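# About Presance

Presance collects examples for robot arms that learn by being shown. A customer tells us what the arm should be able to do, and we deliver a set of recorded runs in which it gets done, by a person steering the arm, many times over and in many slightly different rooms. We don't build robots and we don't train the final system. We make the material it is trained on.

The company was started by Mireille Delorme and Zulmira Caldeira, who had worked together on warehouse sorting software and kept running into the same shortage. There was plenty of code for learning a task and very little to learn it from. They rented two rooms over a tile shop on Odell Street and began with kitchen tasks. The tile shop has moved out and we now have the ground floor too.

## How we work

Most of our runs are recorded in simulation. An operator sits at a desk with a hand controller and moves the arm through the task while the software stores the joint positions, the state of the gripper and the view from each camera. A typical order is for 50 runs of each task. We ask operators to work at a normal pace and to leave small corrections in. If the gripper comes down a little to one side and has to be shifted over, the run stays in the set.

Between runs the layout changes. Objects are moved and turned, the light comes from a different side, the stone or wood of the counter is swapped, and things that have no part in the task are put in or taken out. Fruit is where most new operators start. 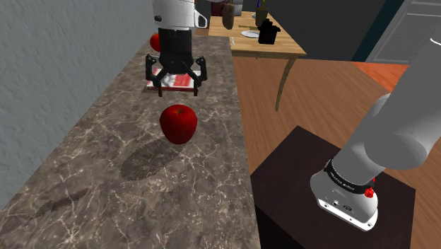

*Simulated kitchen with two red apples on the counter. The gripper is open above the nearer one.*

Each finished run is watched by a second person who did not record it. The reviewer marks the moment of first contact, the moment of release and anything that looks wrong, such as an object sliding through a surface. Runs with faults in the physics are thrown out. Runs where the operator missed are kept in a separate folder, and several customers have asked for those as well.

Every run gets a plain written instruction, such as "pick up the apple closest to you." Three people write these separately, and we don't edit them to match.

## Sets we have delivered

Our largest set so far is Uvenitz, with 1,821 accepted runs across 26 kitchen layouts. Pálfi is smaller and deals only with drawers and cabinet doors. It took longer than Uvenitz did, mainly on account of handles. Sample files from both can be requested by email. We send about 100 runs, with the instructions and the reviewer's marks included.

## Who works here

Mireille runs the recording floor and trains operators. Zulmira is in charge of scene building and file formats, and she is the person to write to if something won't load. Operators are paid by the hour and never by the run. A shift at the controller is four hours at most, with review work or instruction writing for the rest of the day.

We take on new operators every November. No background in robotics is needed. Applicants come in for a paid afternoon, record a few runs and review someone else's.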